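Two Weeks in Somebody Else's Spare Room
An interview with the homestay coordinator of the Brekstead student exchange
14 May 2021

The homestay program in Brekstead places visiting nursing and physiotherapy students with local households for two weeks every August. The students come from Hument, and the Brekstead students go the other way in spring. Last year's visit was called off, and this year's is going ahead with a smaller group. We spoke by phone with the coordinator, a third-year physiotherapy student who took over the job last fall and asked us to leave names out, hers and the hosts'.

She did not set out to run anything. She had gone to Hument herself in her first year and stayed with a retired couple who lived above a shoe repair shop.

"I had never shared a bathroom with people over 70," she said. "I learned to be quick. They also corrected my grammar at breakfast, every breakfast, and by the end I could follow a conversation on the ward without asking people to repeat it. I wouldn't have gotten that from a dormitory."

When she got back she answered an e-mail asking for help with the next round. The person who sent it graduated a few months later, and the shared mailbox came to her.

Finding the rooms

The first part of the job is finding households. The group used to put up posters in the hospital lobby and wait. The posters brought in a few calls, mostly from people who wanted a paying lodger for the year.

"Now we write to people who have hosted before and ask them to forward it to one neighbor," she said. "One. If you say 'your neighbors,' they don't send it to anybody."

Households apply through Jiden, the sign-up site the group has used for three rounds. She likes it well enough, although it logs people out if they stop to think. Several hosts have filled in the form twice and a few gave up and called her. She now keeps a paper version and types it in herself while they talk.

Every household gets a visit from two students before it is accepted. They look at the room, check that the door closes and that there is a way to get to the hospital before the early shift, and ask about pets and smoking. The visit takes half an hour unless there is cake.

"We have turned places down," she said. "One had a very nice room and the bus didn't run until nine. It was hard to tell them no, they had already painted it."

What it costs

Students pay a participation fee of 283 euros, which covers the welcome weekend, a bus pass, and the day trip to the lakes. Travel is separate. Hosts are not paid rent, but they receive a food allowance, and it has not gone up in some time.

I asked whether that was a problem. She thought it was becoming one.

"Most of them say they don't care about the money. I believe them, but I also do the shopping in my apartment and I know what things cost now. We asked for more this year. We got a little more."

Part of the budget comes from the Zacharias Fund, which supports students who would otherwise stay home. A grant covers up to 300 euros of travel and has to be applied for before the ticket is bought. Every year someone buys the ticket first. She has moved that sentence to the top of the information sheet and put it in capital letters, and she expects to get the same e-mail again this summer.

The whole program cost 803 euros more than planned in its last full round, nearly all of it because of a second bus on the lakes trip. The group made up 597 euros of that with two bake sales and took the rest out of savings. This year the trip is by train.

Food at the host's table

Meals cause more questions than anything else, she said, and more than she expected. The form asks about allergies and diets. It did not use to ask whether a student wanted to cook, and several students in past rounds wrote afterward that they would have liked to but felt they could not touch the kitchen.

"In my family, if you're a guest and you open the refrigerator, that's rude," she said. "In other families, if you don't open it, they think you're unhappy. So we have people sitting upstairs being polite and hungry."

The new form has a box for it. Hosts are asked to show their student the kitchen on the first evening, including where the pans are, and to agree on one dinner that the student makes. It can be simple. Stuffed peppers have been made in more Brekstead kitchens than she can keep track of, since Hument students all seem to have learned the same recipe from their grandmothers and argue over whether there should be rice in it.

Students who eat at the hospital during the day are supposed to tell their hosts by the evening before. That rule is older than she is in the job and she has kept it as it was.

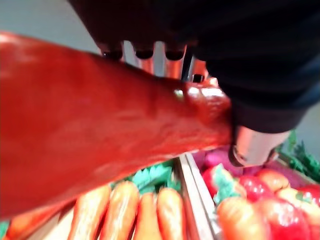 When it doesn't work

Most placements run without her hearing much. She calls each household on the third day and each student on the fourth, and does not tell either side what the other said unless they ask her to.

The complaints are small. A student came home late and the dog barked. A host turned the heating off at night. One student was asked to come along to church and didn't know if it was a real question. She usually suggests that they talk to each other, and offers to sit in. So far she has done that once.

"It was about laundry," she said. "It took ten minutes. They write to each other now."

Moving a student in the middle of the stay is possible. The group keeps one reserve room for it, in an apartment shared by older students near the station. It has been used by someone with a cat allergy who had been sure it was gone, and it was used for two nights when a host's pipe burst.

She would like to see more preparation on the Hument side. Students there get the information sheet but no meeting, and some arrive thinking that the homestay is a guesthouse with breakfast. A video call for both groups is planned for the beginning of July. She hopes people will turn their cameras on.

Handing over

Her term ends after the August visit. She has final exams and does not want to run another round on top of them. The group has two people interested in taking over, and she would be glad if they split the work, one for the households and one for the students.

She has been writing things down for them: which hosts prefer a call to an e-mail, who has stairs, who would rather have a student who gets up early. The document is longer than her term paper.

Asked if she would host someone herself one day, she said she would need an apartment with a second room first. "And a table," she said. "Right now I eat at my desk."

Households in Brekstead that want to host this August can still sign up on Jiden or ask for the paper form at the student office. Applications for the Zacharias travel grant close at the end of June.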